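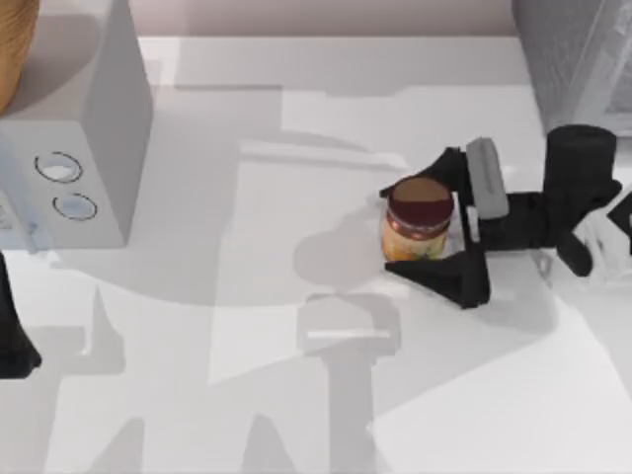

Members of the Savard Technical College faculty visited the robotics open day at Drarnby on 16 May 2023 at the invitation of the student manipulation club. The visit was arranged ahead of the club's entry in the Onder Challenge, to be held in July.

The tour began in the simulation room, where teams prepare their programs before they are given time on the physical arms. The kitchen task requires a gripper to take hold of a jar on a tabletop and move it to a marked position. Each team must record 100 simulated attempts and submit a written account of its failures. The leading team reported 397 attempts over the term – well beyond the requirement.

Visitors then attended a short presentation in the Pillay Workshop. Students explained how they choose a grasp for a round object and how they adjust the speed of the approach. Questions concerned grading, safety training and the time needed to learn the software. The club has nine members at present and will accept five more in the fall.

The faculty found the written reports to be of a high standard. It was noted that the workshop is difficult to reach from the main entrance, and better signs have been requested. A return visit to Savard is under discussion.

Comments

Is the club open to first-year students?

My daughter attended and enjoyed the workshop talk. The parking lot was full by mid-morning.

Please post the Onder rules when they are available.

Related items

Onder Challenge: registration for school teams
New benches for the Pillay Workshop
Savard science fair report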